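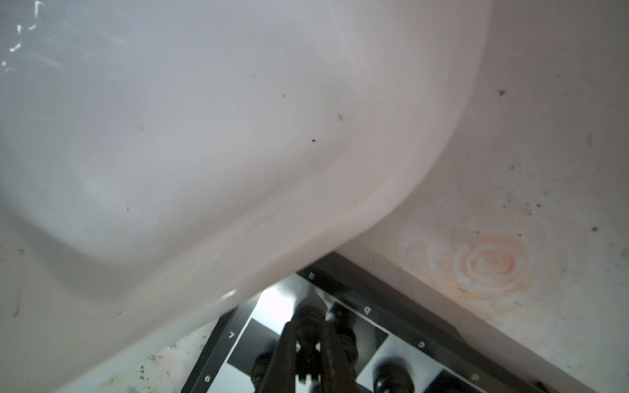 Flimham: sorting cell visit

23 Aug 2019 – by the site editor

Kiiskinen packs chess sets at Flimham, some 300 a shift. Arms now move the pieces between boards and bins.

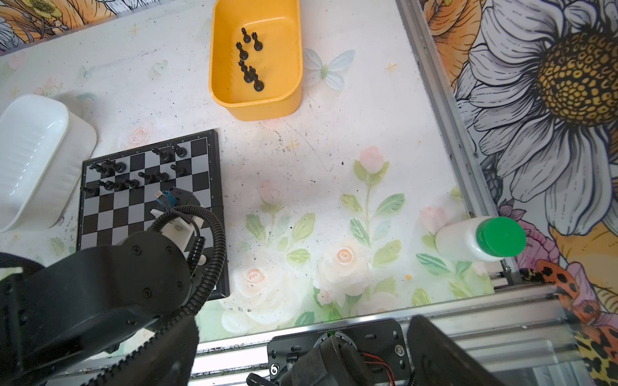
Packers used to sort by hand; nine of them now check bins and clear faults.

Retraining took 40 hours each. Black and white pieces go to separate bins – the packer checks each before closing the box. Wrists ache less, they said, but breaks now follow the machine.
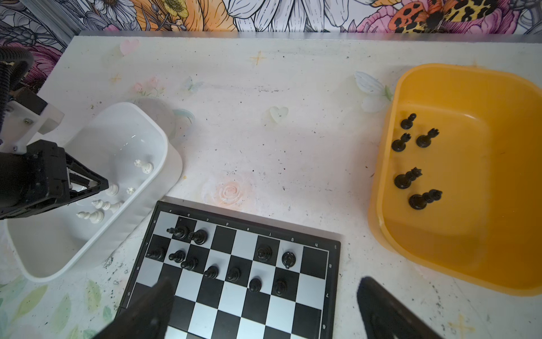 Filed under: Plant Visits

Comments
Carka fan: Same pay?
bam64: Ours kept the old breaks.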